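Gravell Staffing Notice

A Gravell staffing notice is a short public announcement of open positions, used by employers in the town of Buldale. It takes its name from Gravell, the company which first printed such notices for the Prodton warehouse.

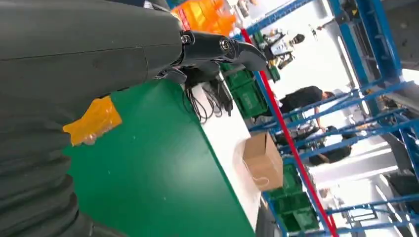 Each notice has 2 parts. The first part gives the title of the post, the pay grade and the place of work. The second part explains how to apply and which papers must be sent. Applicants must be 58 or younger for posts with night shifts.

Notices are published in January and stay open for 2 months. Late applications are kept for the next year. 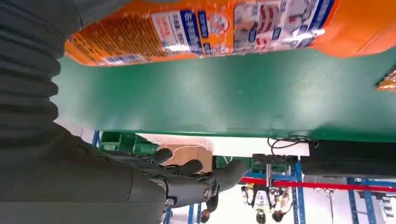
Forsyth

In April 2018 the form was changed, and applicants can now send their papers online. Paper forms are still accepted at the Prodton office. The written test was also made shorter, but the interview remained the same. Candidates who pass the test receive a letter with the date of the interview.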